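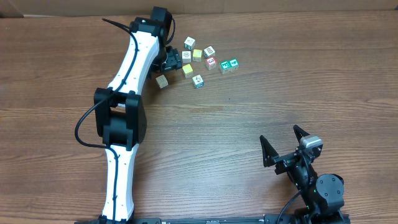
Company News

Clindbridge opens its tabletop robot collection to outside teams

December 2020 – Hi, I'm Joana Gouveia, and I run the data collection side of things at Clindbridge. Usually somebody with a better suit writes our announcements, but I've spent most of this year at a table with two robot arms and a lot of toy blocks, so I asked if I could do this one myself. They said yes before I'd finished the sentence!

So, the news. Clindbridge is releasing Cuervo, a collection of 1630 recorded demonstrations of two-arm tabletop work, and we're making it available to research groups and small companies that want to train their own systems. Every demonstration is one try at one small job, done from start to finish with a person steering the arms. Our partner on the project is Prolimex, who built the steering setup and put up with a great many phone calls from me.

What's in it

Most of Cuervo is blocks. I know, I know – but blocks are wonderful. They're small, they're close to the same size, and they've got pictures and numbers and colored borders on them, so you can ask for "the one with the 3" or "the plain wooden one" and there's a right answer. The tasks go from very simple (pick up a yellow cube, put it down somewhere else) to fiddly ones where the arms have to work around each other. Passing a cube from the left gripper to the right one took us longer to get good at than anything else in the set, and I still hold my breath when I do it.

There are 14 tasks in all. Each one comes with the camera video, the joint positions of both arms, the gripper opening, and a short written instruction in normal English. We wrote several wordings for every task, because people don't all talk the same way. Madalena Bettencourt wrote most of those, and she has a real gift for asking for a cube the way a tired parent would.

We don't tidy the table into a pattern before we record. The cubes get scattered by hand, some faces up and some at an angle, and then the operator goes. A few of our early recordings from the spring had everything in a neat row, and the first model we trained on them fell apart as soon as a cube was turned a little. We threw those recordings out and began again. It hurt, but I'd do it again tomorrow.

The tries that went wrong

This is the part I'm proudest of. Cuervo includes 300 demonstrations where something went wrong: a cube gets dropped, knocked into its neighbor, or grabbed by the corner and lost. In some of them the operator recovers and finishes the job, and in others they don't. They're all labeled, and they're counted in the 1630. If you only want clean runs, it's one setting to leave them out. If you're anything like us, you'll want them in – our own test model got noticeably better at going back for a cube it had missed once it had seen people do the same.

Isauro Ochoa, who leads the learning team, put it to me like this when I asked him for a quote: "I kept asking Joana for more mistakes, and she kept telling me her operators were too good. We compromised by letting me drive."

(He's not wrong. Quite a few of those 300 are his.)

How we recorded it

A person moves a pair of hand controls and the arms on the table follow. We settled on short sessions, with a break and a change of operator in between, since tired hands make jerky recordings. Capucine Picard checked every single demonstration before it went in, watching the video next to the joint data and sending back anything where the two didn't line up. By October she'd looked through 3000 recordings to get us to the number we're releasing. If you meet her, please buy her a coffee.

The files are kept in Dirner, our in-house storage format, and we're including a small tool that turns them into plain video and spreadsheets. You don't need our software to look at any of it, and you don't need the same arms as ours to get some use out of it either, though you'll have an easier time if you've got two arms sharing one table.

Who can get it and how

Universities and nonprofit groups can use Cuervo at no charge. Companies pay a yearly license fee, with a lower rate for small teams. Either way there's a short form asking what you're planning to do, and a real person reads it (it's me). I try to answer within the week. Please tell us if you find a bad label or a recording that stops early! We've got a page for corrections and we'll keep it up to date.

We're already recording the next batch, with stacking, sorting by picture, and a few jobs using cups and lids. Clementina Fonseca at Prolimex is working on lighter hand controls for it, and I've tried the first pair. My wrists are very happy. I don't have a release date for that batch yet, so please don't ask me for one – ask Isauro.

About Clindbridge

Clindbridge collects and checks robot demonstrations for teams building learning systems. We're a small company and we do our recording in-house.

Press contact

Joana Gouveia, Data Collection, Clindbridge. Sample recordings and interviews with the team are available on request through the press form on our website.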